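Home Browse topics Kitchen & Table Ask Sign in
3 min read

Washing fruit before a potluck: the night before, or right before we leave?
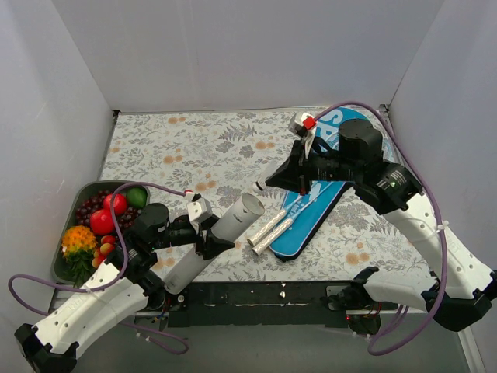 My sister-in-law's side holds a potluck in Lollham every December and I've been the fruit person for 7 years, mostly on account of what happened when I was the casserole person. Every year I wash everything the night before, and every year by the time we've driven over, the grapes have gone a little sad at the stem end and at least one of them is wearing a sweater.

My husband says wash it all in the morning. My husband is also not the one standing at the sink at 6 a.m. It has to feed 16 people, several of whom treat grapes as a main course. Also, do I need one of those produce washes? The grocery in Tindall has a whole shelf of them now, priced like perfume.

– pumness_potluck

Posted by drainboard1502

Morning. Sorry. Water is what does the grapes in. If you wash them at night and put them away damp, you've built them a little spa, and mold likes a spa too.

What I do is cheat. The night before, I pick through the bunches dry, pull off anything soft or split, and snip them into small clusters with kitchen scissors. They go back in the fridge in the bag they came in, the kind with holes. In the morning it's a rinse under cold running water, a shake, and onto a dish towel while I look for my shoes. Call it a short job done in a bathrobe.

Apples and oranges can be washed the night before if you dry them properly. Berries, never. I washed raspberries on a Wednesday for a Thursday lunch once and served what was basically jam.

Skip the produce wash. Plain water and some rubbing with your hands is fine, and please no dish soap, which I mention only on account of my own mother.

Posted by Lakeside_Gran

I just buy the grapes that say washed on the bag and have never had a complaint

Posted by halfbushel

Agree with drainboard on the grapes. I'd add that the car matters more than people think. We drive from Runstead with the heater on full and the fruit used to ride on the back seat like a passenger. Now it goes in the trunk in a cooler with one ice pack and a towel over the pack – fruit sitting right on the ice gets glassy spots.

Serve it in something wide, too. A deep bowl squashes whatever's on the bottom, and those are the ones you find at cleanup. If you have 3 shallow dishes, use them, and keep one back in the fridge for the people who show up after the ham is gone.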